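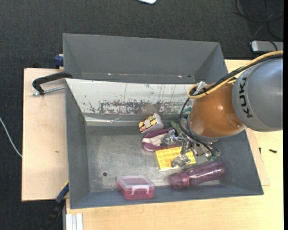 OLTUVTHORPE, April – Helju Liepiņa has run the evening repair class at Pretancombe for three years, and most of what comes in is lamps and toasters.

"People bring the thing and leave the lead at home," she says. "I can't test a toaster without its lead."

The class meets on Sunday and takes 16 people. Povilas Toom joined last winter with a radio that had belonged to his aunt. "It was the switch," he says. "I'd been quoted a silly price in town."

Liepiņa keeps a notebook of every job, now past 400 entries. She won't take microwaves – "too much to go wrong in a room full of beginners" – and sends those on to a shop.

She would like a second evening. "I've asked for the Tuesday. The choir has it until summer."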